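**1/**
The draft plan for the Fekatbridge canal edge went up on the city site on 2021-07-10. I read the whole thing over two evenings. Posting my notes in a thread, mostly for neighbors who don't have time for a document that long.

**2/**
For anyone new to this: the canal edge is the strip between Vindon Street and the water, from the old scale house down to the Ustell footbridge. Most of it has been behind chain link for as long as I've lived in the neighborhood. You can see the water from the bus and that's it.

**3/**
The plan would turn most of that strip into a public park with a walking path. The city owns the northern part already. The southern part is the Pasaribu cold storage lot, and the city would need an easement from the company to run the path across it.

**4/**
The easement is the piece I'd watch. Without it the path stops at a fence, and people walking south have to go back up to Vindon Street, past the truck gate, and down again at the footbridge. The plan mentions this in one paragraph and then draws the path straight through on every map.

**5/**
Public input. The survey ran in February and got 503 responses. The summary is in the back and it's worth reading before the main text. The top request was shade. Second was bathrooms. Getting down to the water was third, ahead of playgrounds and well ahead of a dog run.

**6/**
Shade did well in the plan. There's a double row of trees on the north end and a covered seating area by the scale house. The tree list has honey locust, swamp white oak and black tupelo on it, all of which can take some wet soil. No complaints from me.

**7/**
Bathrooms did not do well. There is one building, at the north end, marked "future phase." No phase number and no cost next to it. If you came to the spring meeting you'll remember this was raised at every table.

**8/**
Water access: there were 3 places on the concept map where you could get down to the canal. The draft has one, a set of stone steps near the scale house. The small boat launch is gone. The text says "site constraints" and doesn't say which ones. I've emailed to ask.

**9/**
Steps also leave out anyone who uses a wheelchair or pushes a stroller. The path itself is graded to be accessible the whole way, so it seems odd to make the one spot where you reach the water stairs only. A ramp was drawn in the earlier version.

**10/**
Flooding. This section is better than I expected. The low lawn in the middle is meant to go under during big storms and drain back out after. The path is raised behind it. They've put the lighting and electrical boxes up on the street side. Somebody thought about it.

**11/**
What it doesn't cover is who cleans the lawn afterward. Canal water leaves a lot of junk behind. The maintenance section is half a page long and says a partner will be identified.

**12/**
Entrances. The plan has people coming in at Vindon and 9th, at the scale house, and at the footbridge. There's no crossing signal at Vindon and 9th now. The plan recommends one "in coordination with" the transportation department. I'd like to see that moved up to the first phase, before the park opens and not after.

**13/**
Phasing, as I read it: cleanup and fence removal first, then the north end with the trees and seating, then the flood lawn, then the path south if the easement happens. No dates are given for anything after the cleanup.

**14/**
Somebody replied asking about the soil. Yes, there was testing. The north end had fill from the old coal yard and the plan calls for taking off the top layer and capping what's left. The lab results are a separate file linked on the same page. I haven't gone through them and I'm not the right person to explain them.

**15/**
Another reply asked about parking. The draft adds none. It keeps the curb spots on Vindon and takes out a few near the new entrance for a loading zone and a bike rack. The 14 bus stops a block away. I expect this will be the longest part of the hearing anyway.

**16/**
And on the community garden: it stays where it is. The plan shows a new water line to it and a gate onto the path. Gardeners asked for a gate that locks at night, and the draft says that will be settled during design.

**17/**
Typing the rest of this up at home this afternoon.

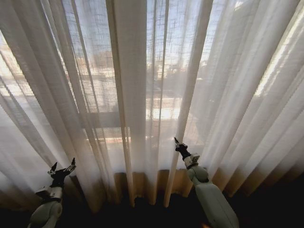 *Front room curtains, daytime.*

**18/**
How to comment: there's a form on the project page, and it takes attachments. You can also drop a written comment in the box at the Vindon branch library. You don't have to answer every question on the form. I left most of them blank and used the open box at the end.

**19/**
If you comment, name the page or the map you're talking about. The comments on the concept plan were sorted by section, and the ones without a section went into a "general" pile that got a two-line response.

**20/**
My own comment asks for four things. Put the bathroom in a numbered phase with a cost. Bring back the ramp. Explain what happened to the boat launch. Show a version of the map with no easement, so people can see what we'd be getting if Pasaribu says no.

**21/**
I do support the plan overall. I've walked past that fence for years and I'd take the north end by itself if that's what's on offer. I'd just like the maps to match the text.

**22/**
Correction to post 8: the steps are south of the scale house, not right next to it. I had the map upside down. The rest of that post stands.

**23/**
The hearing will be online and in person at the Ustell Street school gym. The date isn't posted yet. I'll add it to this thread when it is, along with whatever answer I get on the boat launch.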